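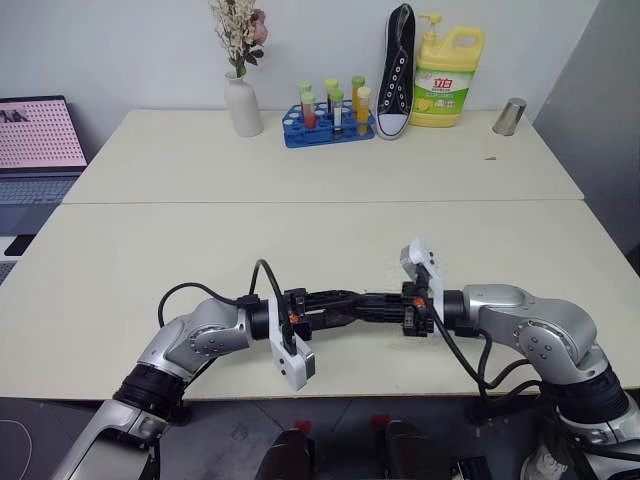 Two robot arms over a white table.

Ulloa Leadership Circle: Frequently Asked Questions
Updated Tue 18 November

Who can join?
Anyone who manages people in a hospital, clinic or nursing home. You do not need a senior title. Shift leads and charge nurses are welcome.

How long does the program run?
It runs for 6 months, with one evening session every two weeks. Sessions last 100 minutes and start on time.

Where do we meet?
At the Jendosholm office, second floor. Parking behind the building is free after 5 p.m.

What does it cost?
The fee is $155 per person, paid before the first session. It covers the workbook and a light supper. Many employers will pay it back, so ask yours first.

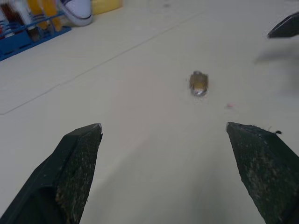
Gripper fingers and a small object on a pale tabletop.

What if I miss a session?
You can miss one and make it up with the other group. If you miss more than that, we will move you to the next intake — your fee moves with you.

Do I have to share problems from my own workplace?
No. Most people do after a while, but you can work from the sample cases in the workbook. Please leave out patient names and details.

Can my boss find out what I said?
We do not report to employers. They can ask for an attendance record, and that is all we send.

How big are the groups?
Small. Discussions are held in tables of four, and you change tables halfway through.

When is the next intake?
The October group is full. Sign up for the waiting list at the front desk or by mail.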